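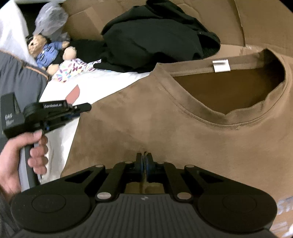

Brown tee, collar label and a bit of the white print

Re: [zamau-list] shirts for the September walk

Hi all, quick one, on my phone so sorry for the mess

> Can someone say once and for all which shirts we are ordering? I have
> seen two prices now, 2164 and 2981, and I don't know if either one has
> the printing in. Also is it brown again? And do we still have to
> pick them up from Zollik ourselves?

Right. 2164 is the Lundis quote, plain shirts, no print. 2981 is Macapagal with white print and delivery to the hut. So not the same thing at all, my fault for putting both in one mail with no labels.

Brown again, yes. Round neck, short sleeves. I know a few of you wanted green but green was the one that faded so badly after the Zamau weekend, mine is a duster now.

I'd go with Macapagal. Dearer – but last time we did the printing seperately it took 6 weeks and two phone calls a week from me. Not doing that again.

No to Zollik. Only if we go with Lundis, then yes, someone needs a car.

Sizes – still missing from 5 of you. Reply to me, not the list please. If I hear nothing you get a large. They come up short in the body, so go one up if you're tall. Kids sizes are the same price, don't ask me why.

Washing, as it came up again: inside out, cool, no tumble dryer. Iron round the letters and not over them.

Other stuff while I'm here
– the lower path at Zamau is shut past the bridge, so we start from the top car park
– soup at the hut is sorted, bread isn't, can anyone bring bread
– whoever has the big first aid bag, it needs to come back before the walk, the plasters need replacing

Will send teh order off as soon as the sizes are in. If anyone is dead against Macapagal shout by tonight, 9ish.

Off to catch my bus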